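3.2 Der Becherständer als Ort der Ordnung

Ich gebe zu, dass ich mit diesem Abschnitt am längsten gerungen habe. In 3.1 ging es um die großen Möbel der Teeküche, um Schränke, Spüle und Kühlschrank, und da hatte ich schönes, handfestes Material. Und jetzt also Pappbecher! Aber je länger ich mit den Leuten bei Fludmont geredet habe, desto öfter landeten wir bei genau diesem kleinen Gegenstand: dem Drahtständer, in dem die Becher stehen. Fast jede Person im Haus hatte eine Meinung dazu, und zwar eine ziemlich feste.

Der Ständer, um den es mir geht, ist schnell erklärt. Er hat einen runden, dunkelbraunen Fuß und darüber zwei Ringe aus schwarzem Draht, die nebeneinander sitzen. In so einen Ring kommt der Becherstapel, Öffnung nach oben, Becher in Becher. Wer einen Kaffee will, nimmt oben einen ab. Wer aufräumt, steckt die unbenutzten Becher, die irgendwo auf dem Tisch gelandet sind, wieder dazu. Mehr passiert da nicht, und trotzdem habe ich 9 Gespräche geführt, in denen es fast nur um diesen Handgriff ging.

Interessant fand ich vor allem den einzelnen Becher. In meinen Notizen heißt er irgendwann nur noch »der Abweichler«. Er steht neben dem Stapel, sauber und aufrecht, und seine bloße Position stellt eine Frage: Gehört der schon jemandem? Oder darf er zurück? In Abb. 4 ist diese Anordnung festgehalten, mit dem hohen Stapel im rechten Ring, dem leeren linken Ring und dem einen Becher auf der Tischplatte. 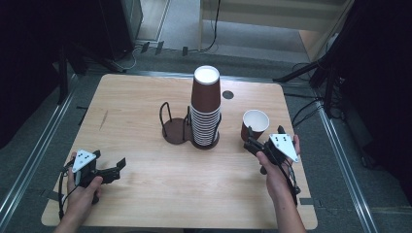
Hòa Kiều hat mir dazu im Juli einen Satz ins Heft diktiert, den ich seitdem mit mir herumtrage: »Ein Becher allein ist reserviert, zwei Becher sind Unordnung.« Ich habe das anfangs für einen Scherz gehalten. Später habe ich die anderen danach gefragt (ohne zu verraten, von wem der Satz kommt), und die meisten haben sofort genickt. Ein einzelner Becher wird also in Ruhe gelassen, zumindest eine Weile. Wie lange diese Weile dauert, darüber gehen die Ansichten auseinander — im ehemaligen Gekix-Flügel räumt man offenbar deutlich schneller weg als bei den Kolleginnen von Clirnier, die denselben Raum am Nachmittag nutzen.

Dann der zweite Ring. Warum bleibt bei zwei Ringen einer leer? Ich hatte erwartet, dass man die Becher verteilt, also zwei halbhohe Stapel baut, die weniger wackelig wirken. Das wollte aber kaum jemand. Ein hoher Stapel, so wurde mir erklärt, sieht nach Vorrat aus, zwei niedrige sehen nach »bald alle« aus. Eine Kollegin meinte außerdem, der freie Ring sei für die Deckel gedacht, eine andere wusste von Deckeln überhaupt nichts und hielt ihn für den Platz der Teebecher aus der Zeit, als noch die Sorte Tô bestellt wurde. Ich habe beide Versionen stehen lassen. Für meine Zwecke reicht es, dass der leere Ring von allen als etwas gelesen wird, das man nicht einfach so füllt.

Bestellt wird übrigens in Kartons zu 3000 Stück, und ein Karton steht dann ewig im Nebenraum herum. Nachgefüllt wird meist in Paketen zu 40. Das ist für die Frage der Ordnung gar nicht so nebensächlich, wie ich zuerst dachte! Wer ein frisches Paket aufsteckt, ohne den Rest darunter festzudrücken, bekommt einen schiefen Turm und in der Folge (so jedenfalls die Klagen) Becher, die sich nur noch im Doppelpack abziehen lassen. Der zweite davon wird dann abgestellt, und schon haben wir wieder unseren Abweichler. Der einzelne Becher ist also oft gar kein vergessener, er kann auch ein überzähliger sein.

Beim Zurückstecken gibt es schließlich noch die Sache mit der Hygiene. Manche fassen den Becher grundsätzlich nur außen an der Seite und nie am Trinkrand an, andere greifen zu, wie es gerade kommt, und ernten dafür Blicke. Auch der Boden spielt eine Rolle, denn der steckt nachher im Becher darunter. Zwei Personen haben mir erzählt, dass sie ihn vor dem Zurückstecken kurz anschauen, ob etwas daran klebt. Abb. 5 zeigt einen Becher von dieser Seite, mit der glatten hellen Kreisfläche und dem leicht erhöhten Rand ringsum, dahinter die braun-weißen Streifen des Stapels.
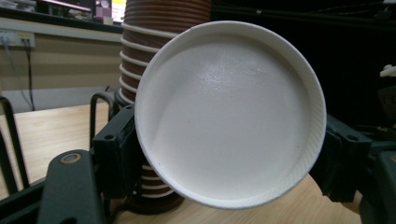
3.3 Löffel, Zucker und andere Streitfälle

Bei den Löffeln liegt der Fall anders, denn Löffel werden gespült und kommen wieder. Die Regel »allein heißt reserviert« habe ich hier in keinem Gespräch gehört. Ein Löffel auf dem Tisch gilt als benutzt, egal wie sauber er aussieht, und wandert in die Spüle. Beim Zucker hingegen wird es wieder kompliziert, und dafür muss ich kurz auf die Sitzordnung aus Abschnitt 2 zurückkommen: Wer am Fenster sitzt, hat die Dose in Reichweite und stellt sie nach Ansicht der übrigen immer an die falsche Stelle zurück.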